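The Short Fingers

Malte Schmieder had until Tuesday to choose a gripper, and he had been sure of his choice for a week. He wanted the Fletard. It had short fingers and a stiff linkage, and in the simulator it had finished 87 runs without dropping a plate.

Helmut Lenz wanted the Rathjen. He had wanted it before the tests began, and he said so again on Monday morning with his coat still on.

"Yours is too short," he said. "It will hit something."

"It hasn't hit anything."

"How many runs?"

"Eighty-seven."

"I asked for 600."

Malte said there had not been time for 600. Julton had sent the new deck layout on Friday afternoon, and he had spent most of Saturday putting the shelf where they wanted it and fixing the labels. Helmut hung up his coat and pulled a chair over. He smelled of cough drops. He asked to see the bench from above and then from the side, and Malte opened both views.

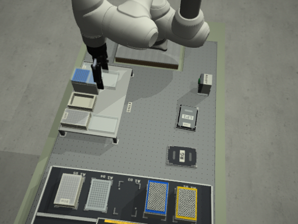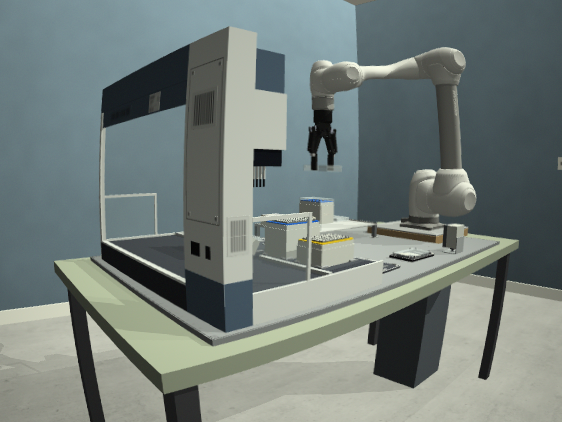

Helmut took off his glasses and cleaned them on his sweater. He asked what the clearance was at the lowest point of a move.

"Twenty-three millimeters," Malte said.

"With the lid?"

Malte didn't answer right away. He opened the settings file and scrolled down. The number had been worked out for the fingers alone. He had meant to add the lid on Saturday night, and then his sister had called about the car, and after that he had gone to bed.

"Without," he said.

"Put it in."

He put it in. The number dropped to 5. Helmut looked at it and said nothing, which Malte found harder than being told off. He started the first run again with the new value. The arm went across, came down, closed, and went up. He started the second. On the fourth run the log printed a contact warning, one line in red, and the arm stopped where it was.

"So it's the Rathjen," Malte said.

"I don't know. The Rathjen has long fingers and they bend. Maybe it drops the lid." Helmut stood up and pushed the chair back under the other desk. "Run them both. Same moves, same lids, 600 each."

"Julton wants an answer tomorrow."

"I'll call Julton."

He went out to the hallway to do it. Through the door Malte could hear him being polite, then less polite, then polite again. He made a folder for each gripper and typed the date on both, 4 Feb 2019. He copied the settings across line by line and checked each one against the last. When he got to the lid he checked it twice.

Helmut came back and said they had until Thursday noon.

"Were they angry?"

"They were at lunch," Helmut said. "Start with mine."

Malte loaded the Rathjen and started it.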